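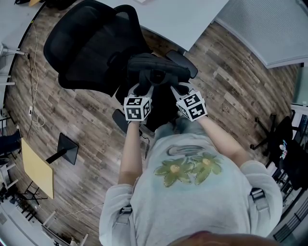 Re: [lab-purchase] Hand-held grippers, second order
From: Roman Wysocka
November 6, 2018

Hello all,

thank you for the comments. I answer below the quoted part.

> Do we really need another 4 pairs? In September we agreed on
> one Pedisar arm and the mounting table from Declercq. If we
> buy the grippers first, I am afraid that the money for the arm
> will be gone before spring.
> Also, who pays for the harnesses?

I understand this worry. The arm is still in the plan and I do not want to touch its budget line. The grippers would go under small equipment, where we have not yet used our part for this year.

My reason for asking now is the delivery time. Flirnel told me 10 weeks for the grippers, and the printed marker cubes are a separate item with 5 weeks. For office tasks, such as work on the chairs, one person needs both hands, so please count always in pairs. A single gripper is of no use to us as a spare, unless left and right are the same part. I have asked Flirnel about this and wait for the answer.

The harnesses are not in the offer. I would take them from the Cornano project, if the project office agrees. They have two shoulder straps, and I would like buckles which can be adjusted with one hand.

If 4 pairs are too many, I can live with two pairs now and the other two after the arm is delivered. The offer is valid for 30 days, so please write to me if you have an objection.

Best regards,
Roman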